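Hakix 2 adds joint perception and planning tests in simulation

Friday, March 2, 2018

Ronetti has released version 2 of Hakix, its toolkit for testing robot arm software in simulation. The main change is a shared scene description, read by both the renderer and the motion planner. Earlier releases kept two separate files, and small differences between them were a regular source of false collision reports.

The new version ships with 226 indoor scenes, of which 219 pass the full set of automatic checks. The remaining seven load correctly but contain overlapping collision meshes, and are switched off by default until a fix is ready.

Benedikt Kälin, who maintains the planning module, said most of the work had gone into objects with awkward outlines. "A box is easy. Thin parts and gaps are where a convex hull goes wrong, and the planner then refuses a path that is perfectly free," he said. Hakix now splits such meshes into smaller convex pieces on import. The tolerance can be set per object – a coarse value remains the default for furniture. 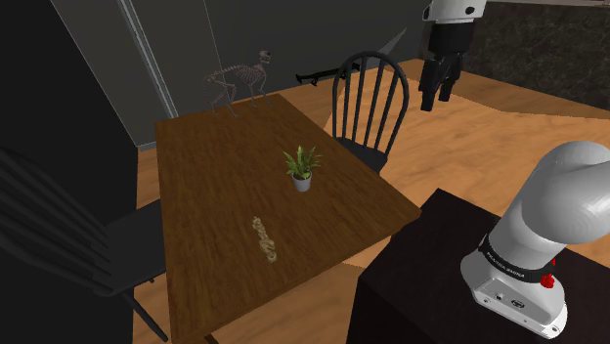 Scene files also record the arm's mounting position and starting joint angles, so a failed run can be repeated from the same state. Random changes to lighting and object placement are driven by a single seed, stored in the log.

Relu Zamfir of Meireles, which tested the release at its Jestcombe office, said import times were longer than before but planning queries were more predictable. He would like to see the segmentation output use the same object names as the planner – at present the two must be matched by a script.

Ronetti said that change is planned for May. Scene files from the first version can be converted with a command-line tool included in the download.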